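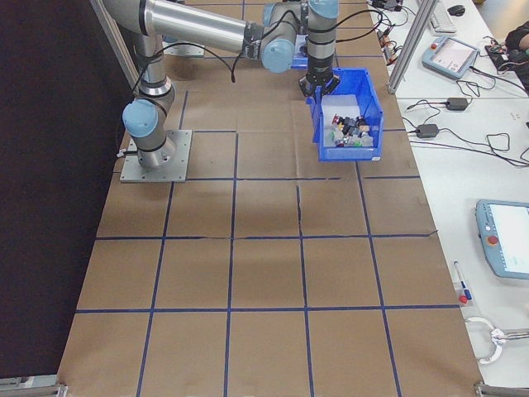 Hornonby workshop teaches robot arms to sort by hand

28 Oct 2023

A small engineering firm in Hornonby has begun teaching a pair of robot arms to pick up and sort small parts by having its staff do the job for them first.

Dostora, which employs 4 people full time, started the work in May. Its operators steer the arms from a short distance away, closing the grippers on an object, lifting it and letting it go where it belongs. Each attempt is recorded from start to finish, with the movement of every joint saved alongside the pictures from the cameras. The recordings are then used to train software that should in time be able to repeat the task on its own.

The firm wants 500 good recordings of each task before it begins training. It has reached that number for one of them, a simple lift out of a bin, and is 200 into the next, in which both arms work at once.

Theresia Aigner, who runs the project, said the first weeks had been slow. "We threw away the first 100," she said. "People were hesitating over the bin, going down, coming back up, changing their minds. The software copies all of that. If you dither, it learns to dither."

New operators now practise for two days before anything they do is kept. They are asked to move at a steady pace and to approach an object from the same side where they can. A missed grasp does not mean the recording is lost. If the operator recovers cleanly and picks the object up at the second try, it stays in the set, as the firm wants examples of mistakes being put right.

The arms work over a table covered in brown paper and marked out in squares with blue tape. Between recordings the bins and the objects in them are moved, so that the software does not simply learn one position. Operators keep a written list of which square each bin has been in, and the list is checked at the end of the shift. 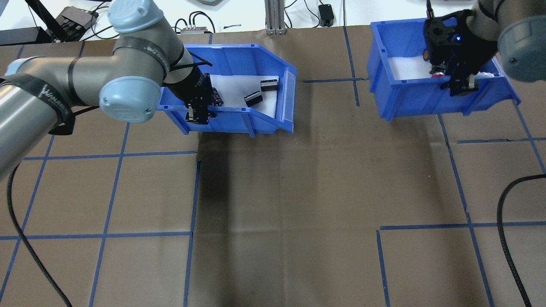
Using two arms has brought its own problems. An operator looking after both tends to watch one and forget the other, and early recordings often had one gripper standing still while its partner did all the work. Dostora tried giving each arm to a different person, but the two operators got out of step. It has gone back to one person for both, with shorter sessions and a break after every half hour.

Small blocks have been harder than expected. When a block lies flat against the lining of a bin there is little for the fingers to close on, and a gripper that comes down a few millimetres too far will press into the floor of the bin. Operators have learned to come in slightly from the side and to wait a moment before lifting.

The arms can also be taught through their pendants, the hand-held controllers used to set positions one at a time. Aigner said this was still the better method for a job that never changes. "If the part is always in the same place, you write down the place and you're finished," she said. "Our customers have parts in a heap."

The first of those customers is Atinga, a repair business that receives mixed boxes of used fittings and at present sorts them by hand. It has lent Dostora several boxes of its own parts, which will replace the practice objects once the two-arm task is complete. Atinga has not yet ordered a machine and will decide after a trial at its own site.

The recording software, called Indix, was written at the workshop. It lets an operator mark an attempt as good, poor or spoiled as soon as it ends, and a second member of staff looks over those marked poor before they are deleted. Dostora has no plans to sell it separately.

The firm is looking for two more part-time operators. No background in robotics is needed, and training is paid. Shifts are three hours long, mornings or afternoons, and applications should be made to the workshop in writing.

We use cookies to remember your settings and to see which pages are read. By continuing to use this site you agree to our use of cookies. Accept | Manage settings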